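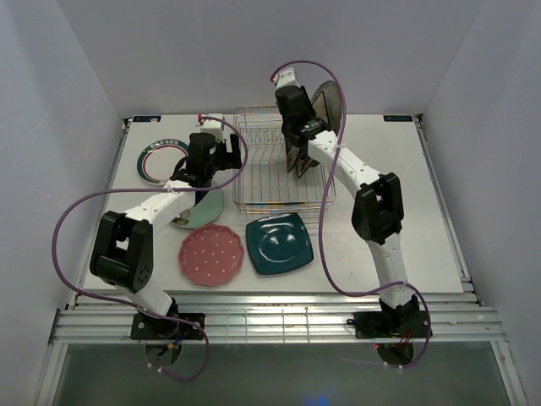 Two-arm station during a dish rack episode, with plates of several shapes on the tabletop.

Demonstration gathering (robotics)

Demonstration gathering, also called demo collection or, loosely, teleop data work, is the practice of recording a robot while it is made to carry out a task, so that a learning system can later be trained to copy the motions. A single recording is called an episode. It usually holds video from one or more cameras, the positions of the joints, and a short label naming the task. The method is widely used for household jobs such as folding, sorting and loading dishes. How well it works outside the place where the recordings were made is disputed.

Dish racks as a task

Placing plates in a wire rack is a common choice. Supporters say it combines several hard skills: getting under a flat edge, turning the plate upright, and finding a slot between thin tines. Critics reply that it is popular mostly for being cheap to set up and easy to film. A plate is in the rack or it is not, and the success rate fits in one line of a report.

Tableware is usually mixed by color, shape and finish. Round, square and scalloped plates call for different grips, and glossy glazes throw reflections that can confuse a camera. It is often claimed that such variety teaches a system about plates in general. The evidence for this is thin. A set of plates bought for one lab is still one set of plates, and a system may learn that set very well.
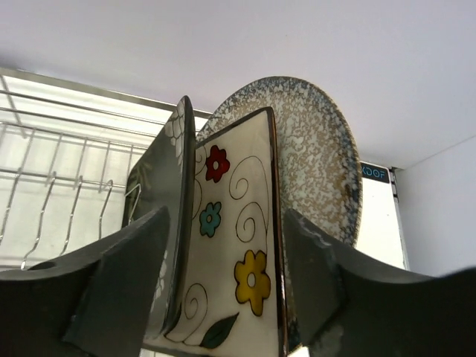
Assunta Piras

Wrist views

Many stations pair a fixed camera with small ones near the grippers. The wrist view shows contact that the fixed view tends to miss, such as fingers closing on more than one plate at a time. It also loses most of the table, and a large plate held close can hide whatever is behind it. Developers disagree on how much weight a model should give each view, and few published comparisons hold everything else constant.

The Otholm set

The Otholm set is a collection of 647 dish episodes put together by Fuvance, a small contractor, and released in January. Of these, 153 were set aside for testing. The release notes described the result as "kitchen ready." A review by the Trarnadero group objected that the test episodes had been recorded at the same stations, by the same operators, with the same tableware as the rest. When the group swapped in plates of its own, it ran 50 trials and reported that most ended with a plate leaning across two slots or left on the table. Fuvance answered that the rack had also been changed, which made the comparison unfair. The reviewers took this as support for their point.

How many episodes are enough

A figure of 300 episodes per task is often repeated in talks and sales material. It is usually traced to a workshop handout by MacAulay, where it appears as a budget limit, with no test behind it. Later writers dropped the context. Published counts are hard to compare in any case, as some teams throw out failed attempts before counting and others keep them. Keeping failures, with honest labels, may help a system recover from a bad grasp, but labeling them is slow work and is frequently skipped.

Operator habits

Recordings carry the habits of the person driving the arms. One operator may always start with the nearest plate, another with the largest. A model trained on both can hesitate between them. Written instructions reduce the problem but tend to make every episode look alike, which brings back the question of variety. No agreed way of measuring this trade-off exists.

See also: Imitation learning; Teleoperation; Bimanual manipulation; Benchmark overfitting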